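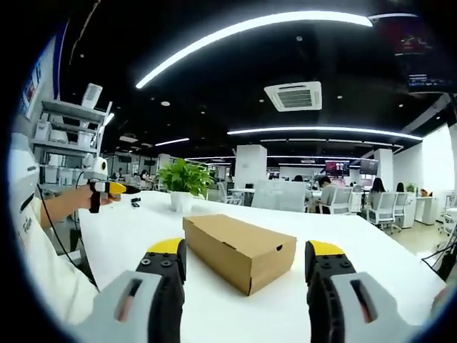
3.2. El programa cultural como calendario paralelo

Los grandes torneos llevan décadas prometiendo que el deporte y las artes se darán la mano, y el apretón suele durar lo que dura la rueda de prensa. El caso de Jerkenthorpe, sede menor de un campeonato de balonmano, permite observarlo con cierta calma: 17 actos, 6 de ellos en el pabellón y el resto repartidos por una ciudad que en enero no invita a pasear.

La entidad promotora, Primorach, fijó como objetivo 2,000 asistentes sin aclarar si quien entraba a un concierto buscando los aseos contaba como público. Decidimos que sí, por coherencia con la memoria oficial.

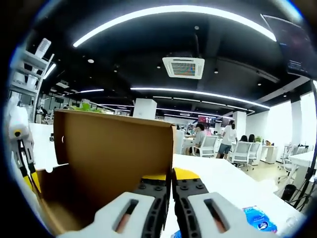 Figura 2. Caja de cartón abierta y estantería blanca con vasos apilados, en una oficina diáfana.

Las encuestas de salida se hicieron en papel. El cuestionario tenía 20 preguntas, cifra que los aficionados consideraron excesiva y los poetas, insuficiente. El recital del barrio de Bråten obtuvo la valoración más alta, si bien coincidió con el descanso de un partido bastante malo. La exposición de carteles no fue evaluada: abría a la hora de los encuentros y cerraba poco antes de que terminaran.

Estos solapamientos se repiten en los demás espacios y se analizan por distritos en el apartado 3.3.

Artículos relacionados
Mascotas oficiales y memoria local
Flolex y el mecenazgo de segunda fila
Quién paga la ceremonia de apertura

Comentarios
Muy útil, aunque echo en falta el presupuesto por acto.
Estuve en la exposición de carteles. Llegué a ver dos.
¿Está disponible el cuestionario? Prometo no contestarlo entero.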